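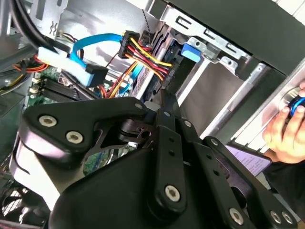

Combien de temps faut-il pour refaire le câblage d'une vieille tour ? Un après-midi, et la soirée pour retrouver la vis tombée derrière la carte mère.

Bienvenue dans la galerie de l'atelier Zamo, rubrique « entrailles ». Notre page d'octobre 2008 est consacrée aux tours de bureau, ces grosses boîtes que tout le monde range sous la table et que personne n'ouvre avant le premier bruit suspect. Cliquez sur la vignette pour l'agrandir. Les légendes sont d'Agata Caputo, les fautes aussi.

1. Vue générale, panneau latéral retiré
La nappe SATA bleu vif fait une belle boucle avant d'arriver à son connecteur noir. C'est élégant, c'est trop long, et il y a toujours un peu de câble en rab dont on ne sait que faire. On plie large, on ne pince pas. Ceux qui font des angles droits au pouce reviennent nous voir en novembre.

Côté alimentation, du jaune, du rouge et du noir qui partent en éventail depuis le connecteur. Pour mémoire, sur un faisceau classique : jaune 12 volts, rouge 5 volts, noir la masse. Agata soutient que l'orange (3,3 volts) est la plus jolie des couleurs de fil. Le débat reste ouvert.

Le disque dur argenté est dans sa baie, derrière les fils jaunes et rouges, comme un voisin derrière ses géraniums. Pour lire l'étiquette en entier, il faut écarter le rideau. Notez la référence avant de refermer le capot – on vous la demandera forcément après.

La carte mère est verte, à l'ancienne, avec ses emplacements mémoire noirs. Une barrette s'enfonce bien droit, des deux côtés, jusqu'au clic. Pas de clic, pas de démarrage, et vingt minutes à accuser Windows.

Dans son coin, le ventilateur aux pales sombres. Un pinceau sec, une bombe d'air, un doigt pour bloquer les pales pendant qu'on souffle. L'aspirateur du salon reste au salon.

Les colliers en plastique se vendent au comptoir par sachets de 50, et un sachet devrait suffire pour toute une vie. J'en suis à mon huitième. Les modèles Kasprzak tiennent mieux que les Trerum, qui cassent au serrage avec un petit bruit moqueur.

Prochaine galerie : les portables. Les vis sont plus petites, les jurons restent de la même taille.

Retour à l'accueil | Galerie suivante | Écrire à l'atelier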